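Home » Food and Drink » Trade Visits » Inside the Fondar meal kit kitchen

Inside the Fondar meal kit kitchen

January 2023

Fondar opened its production kitchen in Jelau to trade visitors for one afternoon last month. The company supplies chilled finish-at-home dinners to restaurants that want to sell their own dishes for delivery without adding a second line to the kitchen. I went to see how the process is organized and what it asks of a restaurant that signs up.

The building is a former dairy on the ring road. Visitors enter through the office side, sign a health form, and change into a coat, hair net, and shoe covers. Watches and rings go in a locker. The tour follows the product flow, from goods-in to dispatch, and there is no doubling back, so questions about an earlier room have to wait until the end. 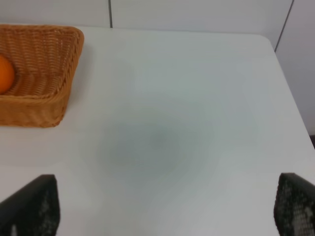
Goods-in has two doors, one for produce and one for meat, fish, and dairy. Each delivery is probed, weighed, and given a lot label before it leaves the dock. The label number stays with the ingredient through every later step and is printed, in shortened form, on the sleeve of the finished kit. Fondar says a kit can be traced back to its deliveries in minutes. We were shown a trace run on a braised lamb dish, and it was finished before the group had moved on to the next door.

Preparation takes place in three rooms held at different temperatures. Vegetables are washed, cut, and blanched in the first. Sauces and braises are cooked in tilting kettles in the second, then pumped into bags while hot and dropped into a tumble chiller. The target is a core temperature of 5 degrees C before the bags go into storage. The chiller log is displayed on a screen at the end of the room. The third room is for raw proteins, and visitors view it through a window.

The kettle room was the loudest part of the visit and the guide's headset microphone failed there. I missed most of the explanation of how recipes are scaled. From the handout: a restaurant submits a recipe at its normal batch size, Fondar cooks it at that size, then at kettle size, and both versions are tasted side by side. Salt, acid, and thickener are nearly always adjusted. Fried items and anything with a poached egg are declined.

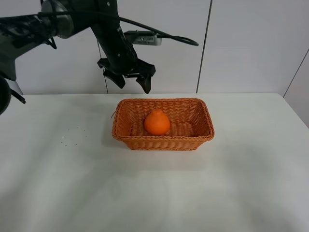 Portioning is done at long benches, with one component per station. Staff work from a card that gives the target weight and the tolerance. A checkweigher at the end of each bench rejects trays outside the limits. Full capacity is 1,000 kits per shift. On the day of the visit the benches were running a citrus-cured trout starter for one client and a short rib main for another, with a full washdown scheduled between the two. The washdown is the main reason that short runs cost more per kit, and the price sheet shows a clear step at the smaller quantities.

Reheating instructions are written in a separate test kitchen fitted with ordinary home ovens. The ovens are from different makers and of different ages, and none is calibrated. Each dish is finished by someone from the office staff using only the printed card. If the result fails, the card is rewritten. I thought this was the most useful part of the operation and would have liked longer in the room. The cards I read were short, gave times for gas and electric, and told the customer which bag to open first.
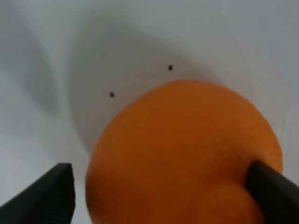 Packaging was less convincing. The insulation liner is made from recycled fiber by Hyun, and it can go in curbside paper collection once the outer film is removed. The film tears badly. Ice packs are still gel, and Fondar has no take-back plan for them. The outer carton carries the restaurant's branding, and the minimum print order is large enough to be a concern for a small place with a menu that changes by season. Plain cartons with a sticker are available on request.

Routing software comes from Nostska. It sorts orders by postal area and prints the loading sequence for each van. The demonstration used sample data, so I cannot comment on how it handles late changes. Delivery currently covers 33 postal areas, and the guide said the next expansion is planned for September. 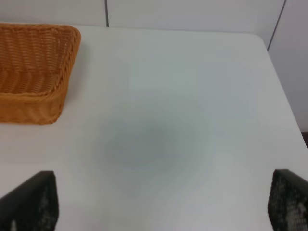
Reading time: 4 minutes

The tasting closed the afternoon. The short rib was good, with a sauce that had held together through chilling and reheating. The potato gratin had wept slightly at the edges. A lemon tart had a crisp base, which was packed separately from the filling and assembled on the plate.

Notes for anyone planning to attend the next open day: parking is at the rear, lunch is not provided, and the floors in the preparation area are wet. Price sheets are handed out at the exit.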